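Flexible food pouch

A flexible food pouch is a soft package made of thin plastic film, sealed at the edges and used to hold food or drink. The term covers both flat or pillow-shaped bags, such as those used for corn snacks, and pouches with a molded fitment through which a semi-liquid food is squeezed or sucked. In everyday speech the two are usually kept apart: the first is called a bag or a packet, the second a pouch, squeeze pouch or spout pouch. Both are found in the same household cupboards and are often stored together.

Construction

Most food pouches are made from a laminate, a sheet built up from two or more thin layers bonded together. An outer layer carries the printing, an inner layer melts under heat to form the seal, and a layer between them may be added to keep out oxygen, moisture or light. Printing is normally done on the inner face of the outer layer, so that the ink is protected from rubbing.

A pillow bag is formed from a single web of film folded into a tube. One seal runs along the length of the back and two more close the ends. The end seals are flat and stiffer than the rest of the bag and are the part usually pulled apart or cut in opening. Because the body has no frame of its own, a pillow bag creases easily, and printed text and pictures on it can be hard to read once some of the contents have been eaten.

Stand-up pouches have an extra folded panel, called a gusset, at the base. When the pouch is filled the gusset spreads and lets the package stand upright. As the contents are used the base narrows again and the pouch tends to fall over.

Spouted pouches

In a spouted pouch a rigid plastic fitment is sealed between the two sheets of film, either in the middle of the top edge or at one corner. The plain type is a short tube closed with a screw cap. A second type ends in a shallow spoon-shaped head, so that food pressed up the neck can be eaten without a separate utensil. Spoon heads are also sold as reusable attachments that screw onto a plain spout.

Food tends to gather at the neck, where the fitment meets the film. Thick fruit and vegetable purées cling there and dry into a crust if left.

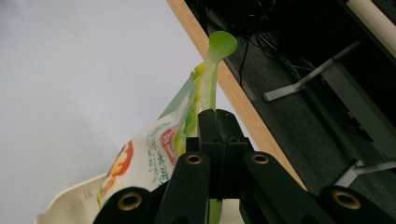

Wall thickness, the width of the opening and the softness of the film all affect how easily a pouch can be emptied. Narrow spouts are used for smooth purées and jellies, and wider ones for yogurt, porridge and foods containing small pieces. A pouch is best emptied by flattening it from the base toward the spout, or by rolling it up like a tube of toothpaste.

The Flimwood pouch, an early spoon-headed design for home filling, had a zip closure along the base and a detachable head. It was sold in packs of 7. A later version by Clernico moved the zip to the side, which made the base easier to clean but left the pouch less stable when full.

Printing and labeling

Packaging for snacks and children's foods generally uses bright colors and a picture of the main ingredient or a cartoon figure. Fruit products are commonly printed in red, orange and pink, and vegetable products in green and yellow. Corn snacks often show an ear of corn with the husk partly pulled back.

The product name is placed where it can be read on a shelf. On packages for East Asian markets it may be set in a vertical column, with smaller lines of text beside it. The brand mark is usually kept small and separate from the product name. Ingredients, net weight, storage directions and the date mark appear on the back or along a seal, where the film stays flattest.

Storage in the home

Unopened pouches and bags keep at room temperature unless the label says otherwise. Once opened, purée pouches belong in the refrigerator and should be finished within the time given on the package. Dry snacks are kept crisp by folding the top down several times and fastening it with a clip.

Loose bags take up an uneven amount of space and slide over one another in a drawer or on a shelf. Divided trays are one common answer. These are open plastic boxes with fixed or movable walls, and the packets are stood on edge in the slots with the printed face forward. Some have a back wall higher than the front, which supports taller packets and leaves the shorter ones in view.
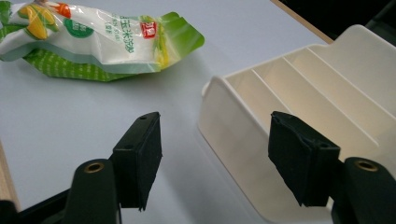 Slot width matters more than the overall size of the tray. Narrow slots suit flat sachets, seasoning packets and unfilled pouches, while a puffed snack bag holds a good deal of air and needs a wide slot or an open bin. Full spouted pouches can be stored lying down with the cap closed. Partly used ones are better kept with the spout upward.

In Sorting the Small Cupboard, Skye Menzies recommends grouping packets by the date they must be used and not by type. Her method places the oldest at the front of each row and adds new purchases from the back. Swanson trays, which she uses in her drawings, have three fixed dividers. The Fluda tray is similar but has dividers that lift out for washing.

Sizes

Single-serving purée pouches are sold in a range of sizes, with 125 grams a typical larger portion. Family packs of yogurt and fruit sauce may hold 400 grams, and refill pouches for cooking sauces and soups may hold 1,000 grams or more. Snack bags are labeled by weight, and a bag of puffed corn is much bulkier than a purée pouch of the same weight.

Cleaning and disposal

Reusable pouches are rinsed soon after use, turned upside down and left open to dry. A thin bottle brush is needed for the neck. Spoon heads should be taken off and washed separately where the design allows it.

Laminated film is difficult to recycle, as its layers cannot easily be pulled apart. Many local programs do not accept it in curbside bins. Caps and spouts are usually made of a single plastic and may be accepted if cut away from the film, although small parts can fall through sorting equipment. Packages made from one type of plastic throughout are easier to process where a collection exists.

See also: Drawer organizer; Bag clip; Baby food; Snack food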